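Takeout cup sizes should be stated in milliliters at the point of sale. "Small" is a label, and a label cannot be compared between two counters.

In January I measured the small hot drink at 11 shops in Finden and Flodthorpe. Fill volume varied by almost 8 percent within a single shop, and far more between shops. Prices did not follow volume. The largest serving I bought, 557 milliliters, was also sold as a small.

The usual objection is cost. A printed number on a menu board costs very little -- the board is reprinted whenever prices change. A second objection is that foam and ice make volume uncertain. Brim capacity avoids this, and suppliers already list it.
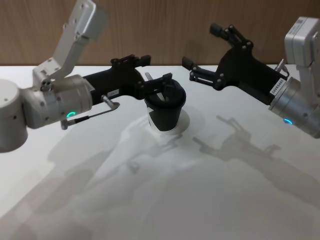
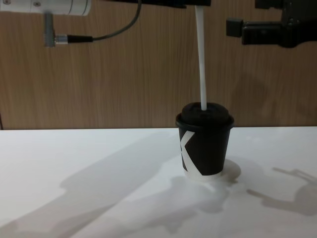
Emlyn Morgan

I would accept a tolerance of 5 percent. Beyond that, the shop should pick a larger cup or print a smaller number.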